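Gesar GS-3 Low Display Shelf
Countertop display fixture for glassware, ceramics and small giftware

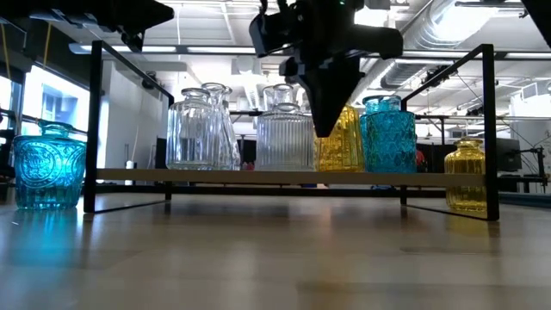
Low black metal display shelf with yellow and teal glass vases.

Item no. 1598-GS
Sold by: Cerkach Store Fixtures
Availability: In stock, ships flat

Overview
The GS-3 is a low shelf for counters, tables and window ledges. It keeps small goods off the surface without blocking the view across the shop. The welded end frames are joined by cross rails and bolted on site. No wall fixing is needed for standard loads.

Specifications
Frame: steel tube, powder coated
Standard color: black, matte
Other colors: white and gray, to order
Maximum evenly spread load: 100 lb
Feet: rubber, screw-in, adjustable
Use: indoor only
Assembly: hex key supplied

Loading
The load rating applies to a level shelf with all bolts tightened. Place heavy items near the posts. Tall items with narrow bases should stand back from the front edge by at least one base width. For glass, Cerkach recommends the clear non-slip liner (sold separately). The liner is cut to size and lies flat without adhesive.

Do not stack units. Two or more shelves may be placed end to end using the Sun joining clip, which fits over adjacent posts and holds them in line. The clip does not raise the load rating.

Finish and care
The coating is cured in a single pass and passed 2,000 wipe cycles in our shop test with a damp cotton cloth. Clean with water and mild soap. Avoid scouring pads, bleach and solvent cleaners. Chips can be covered with the touch-up pen, which is supplied with black units only. Water left under vases will mark the liner over time. Lift and dry the liner when restocking.

Assembly
Loosely fit all bolts before tightening any of them. Set the shelf in its final position, adjust the feet until it does not rock, then tighten from the rear rail forward. Check bolts again after the first week of use. Units shipped before February used a shorter foot; replacement feet for those units are listed separately.

In the carton
End frames, cross rails, bolt pack, feet, hex key, instruction sheet. Goods shown are not included.

Related items
Clear non-slip liner, GS series
Sun joining clip, black
Erurness price rail, snap-on
Replacement feet, short pattern

Warranty
3 years on welds and frame. Coating damage from impact or cleaning products is not covered. Keep the carton label, as the batch number is required for claims.

Page updated 6 October 2025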